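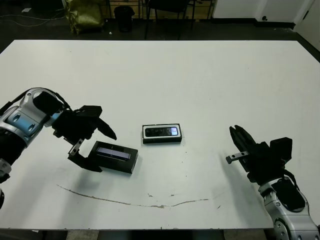

Keep the box, Manon Thibodeau tells anyone who asks her about selling a phone, and keep it somewhere you'll remember. She has been saying it for years at the Stistley swap meet, where a boxed handset goes off the table before lunch and a bare one rides home again in the bottom of a carton.

I had never kept one. My phone boxes went out with the recycling, along with the little pin for the SIM tray and the booklet in grey type. Then in June I started going to the meet myself, and I have 73 boxes in the spare room now, most of them black.

Black is the colour people want. White shows every thumbprint and goes yellow along the lid if it's been near a window. A black box with a pale inner rim sets off a dark phone nicely, and a plain one can look like a jewellery case with the lid off. The phone should sit face up, level with its tray. If it rattles, you've got the wrong tray, and a buyer will hear it.

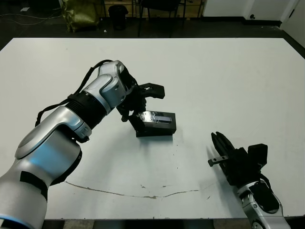 Lids are the harder part. A glossy one picks up scratches from nothing more than being stacked, so I put a sheet of tissue between each and never go more than 4 high. Labels stay on. I peeled one off early, thinking it looked tidier, and lost a sale over it at Erkthorpe. The man wanted the number on the label to match the number on the phone, and fair enough.

Elsa Öberg buys empties in bulk through De Haan, the auction rooms, and sorts them on her kitchen bench. Her last lot was 911 boxes, and she reckons a third were too crushed to bother with. She favours the early 2000s, when a Skeltel handset came in a case heavy enough to prop a door open. Those have a foam insert that crumbles with age. She vacuums out the bits with a stocking over the nozzle and cuts a new insert from felt.

For cleaning, a dry microfibre cloth does nearly everything. Damp ones lift the black off the corners. Sticker residue comes away with a soft eraser if you're patient, and a scuffed corner is better left alone than coloured in with a marker.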